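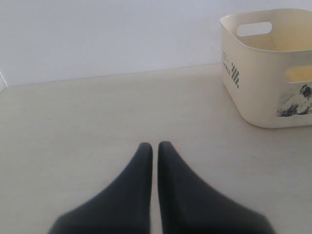 A cream basket at the back of the bench, against the wall.

Plastic storage bins: sorting, cleaning and keeping them in use

Cream and white plastic bins are cheap, light and hard to kill, so most houses end up with a stack of them. They also show every mark. These notes cover the rectangular kind with a rolled rim and a handle hole at each end, used for toys, pantry overflow, craft gear or the bits and pieces under the laundry sink.

Work with two bins at a time. One is for what stays and the other is for everything that has to go somewhere else in the house. Use the smaller bin for the keepers. A big bin invites you to keep more than you meant to, and it's heavy to lift once it's full.

Clear the bench before you start and give it a wipe. Push the bins towards the wall and leave the front free so you have somewhere to put things down while you decide.

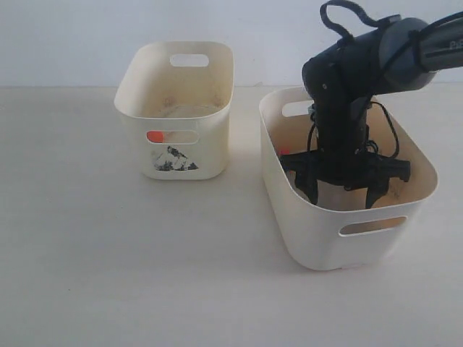
Grit collects on the floor of a bin and in the corners, where a cloth tends to push it around. Tip the bin upside down over the garden or the rubbish bin and tap the base before any water goes near it. If you wet the dust first you get mud, and the mud gets into the scratches.

For ordinary grime use warm water, a squirt of dishwashing liquid and a soft brush. Go under the rolled rim with an old toothbrush. The edges of the handle holes hold dirt as well.

Brown or tan stains need longer. Mix bicarb soda with a little water to a thick paste, spread it over the marks and leave it for 40 minutes. Rub with a damp cloth and rinse. Do it a second time if the mark has faded but is still there. Don't use steel wool or a scouring powder, as the scratches will hold more dirt than the stain did.

Yellowing is a different thing. It comes from age and sunlight and is in the plastic itself, so scrubbing won't shift it. A yellowed bin is still fine for the shed or for pegs. Check the corners for hairline cracks and retire it if you find any. 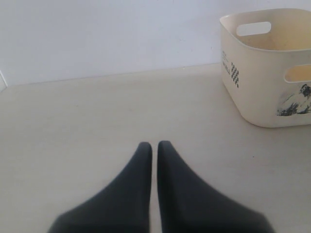
Page last changed: June. Bicarb times corrected.

Printed pictures and stickers on the outside of a bin need gentler handling. Wipe them with a damp cloth and leave the paste off them. Eucalyptus oil will lift an unwanted sticker but can also take the colour out of a print, so try a corner first.

A picture on the front is handy for telling bins apart. If yours are plain, put a label directly below the handle hole, where your hand won't rub it off. Masking tape and a marker will do. Write what is in there now, and change it when the contents change.
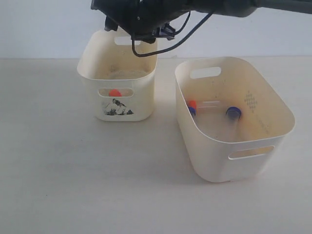
Handle holes also let you see a little of what's inside, which saves lifting a bin down to check. Put something bright near the front if you want to find it in a hurry. Keep small things out of these bins unless they're in a bag or a jar, or they'll drop through the hole when the bin is tilted.

Dry bins completely before refilling. Stand them upside down on a rack for 2 hours, or in the shade outside. Nest them only when dry, with a sheet of newspaper between each so they don't jam. No more than 6 to a stack.

If two bins do stick together, stand the outer one in warm water and put some cold water in the inner one, then twist gently.

See also: Bench tops and splashbacks; Pantry moths; Getting glue off plastic.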